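Two Days of Beads: My Trip to the Ditora Bead and Mineral Fair

Last updated: Saturday, March 1, 2025 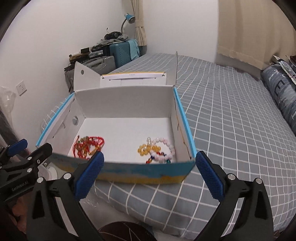
The bracelets back in my room: red cord ones on the left, round beads on the right.

So I finally went. After years of hearing my friend Houda Younis go on about the bead fair in Ditora (she goes every February and comes back with her suitcase clanking), I booked a cheap room, took the early bus and spent two whole days walking up and down rows of tables until my feet gave up. I had told myself I would look at findings and clasps, because I'm short on clasps. I bought no clasps at all.

The fair is held in the old market hall by the bus station, the long building with the green doors. Admission was 2 dollars, and you keep the paper wristband on if you want to get back in after lunch. Mine came off in the restroom and the man at the door just waved me through. According to the leaflet there were over 2000 visitors last year, and I can believe it, because by eleven on the first morning you couldn't turn around with a backpack on. Wear the backpack on your front, or better yet leave it behind!

They number the tables in an order I never figured out. I went looking for the Skuritz table, which Houda had told me was the one for cord, and walked past it three times because it was behind a pillar next to the coffee. It was worth the hunt. They do waxed cotton, braided nylon, satin, and a flat cord I'd never seen before, all on big wooden spools, and they'll cut you any length you like with a pair of scissors tied to the table. The reds alone took up a shelf and a half. I've got a real weakness for red cord, so I stood there comparing two that were probably the same red while a line built up behind me.

The woman running it let me try a sliding knot on a scrap piece. I've been doing mine wrong for ages, wrapping toward the end when I should wrap back toward the loop, and that's why they always loosen up on me. She undid my knot in one pull, very kindly, and did it again slowly. If you only stop at one table, make it hers, and bring something with a bad knot in it.

From there I went over to the finished jewelry side, which is where the money goes. Hernán Quispe had a long table of red cord bracelets with small beads worked in, some with gold-colored pieces between the red, others with olive green and brown. He ties everything himself, at the table, while he's talking to you, and he never looks down. I asked how long one takes him and he said it depends who's talking. I talked a lot, so I may have slowed down his whole morning. I liked the ones where the green and brown beads sit together best, they look a bit like seeds, and the string ends are left long so you can tie them to fit.

One small complaint, and it goes for the whole hall and not for him: hardly anybody had prices out. You have to ask each time, and then you feel bad putting the thing down. A little card would do it!

Lunch was a cheese pastry from the stand outside, eaten standing up, and then a second one. The seating is hopeless. There are a few benches along the back wall and they're taken by ten in the morning by people sorting their purchases into sandwich bags. I sat on the steps with a retired teacher named Alcides Villanueva, who collects only dark blue beads and has done so since he was a boy. He'd found four he wanted all morning and was perfectly happy with that. I showed him what I had and he went through it very politely and stopped at the one blue bead.

The afternoon I spent mostly in the side room, where it's quieter and the light is much better. They had a stringing demonstration at two, given by Emiliano Aravena, and I got there early enough to sit in the second row. He was showing how to plan a strand when the beads don't match, mixing pale ones with a few dark ones so your eye keeps moving. He laid out lavender and white, dropped in a dark red, took it out, put it back somewhere else. It sounds like nothing, but the strand changed every time. I wrote down "don't put the dark ones in the middle" and underlined it, and then he put one in the middle and it looked great. So I don't know what to tell you there.

He also spent a good while on elastic. Pre-stretch it, give it a few good pulls before you thread anything, and use a bigger gauge than you think you need if the beads are heavy. Somebody asked about glue on the knot and the room got surprisingly heated. I'm on the side of a tiny dab, and I'm not going to argue about it again.

My favorite table of the whole trip was Milošević, at the far end of the side room by the window. Translucent beads, trays and trays of them, and they'd been smart enough to take the spot with the sun. The honey yellows practically pulled me across the floor. I got a bracelet of those, plain and round, and it's the one I'd grab in a fire. I also came away with a bigger one in pale pink and white that I'd picked up and put down twice. It's a size up from what I usually wear, and I've decided I don't care.

On the second day I went back with a list, and I did a bit better. The bead swap opens at nine in the morning and it's just two folding tables pushed together, where you tip out what you don't want and pick through what other people don't want. Yeison Marulanda was keeping it in order, more or less, by going around with a dustpan for everything that rolled off. I swapped a bag of wooden spacers for a handful of odds and ends in amber and green. A little boy across from me was trading with total seriousness, one bead at a time, and got the better of me at least once.

I skipped the mineral half, except for a quick lap on my way out. It's mostly slabs and geodes, and I have nowhere to put a geode. The Jesau people had polished stones by the scoop, which looked like good value if you've got kids along.

A few practical things if you're thinking of going next year. Bring cash, since the card readers kept dropping out on the first day. Bring a box! A proper one with some stiffness to it. I'd stuffed my first day's shopping into my coat pockets, and the red cord ones had knotted themselves into a single lump by the time I was on the stairs. I still need to sit down with that pile and a blunt needle. The round bead ones don't tangle nearly as much, so keep them apart from the corded stuff if you can.

The early bus is fine going in, but coming back take the 832 from the stop across the road. The one in front of the hall goes the long way, past the hospital and the stadium, and I was on it for an hour with a cup of cold coffee.

Houda wants to go for all three days next February and share a room. I've said yes, and I've already started a list, with clasps at the top.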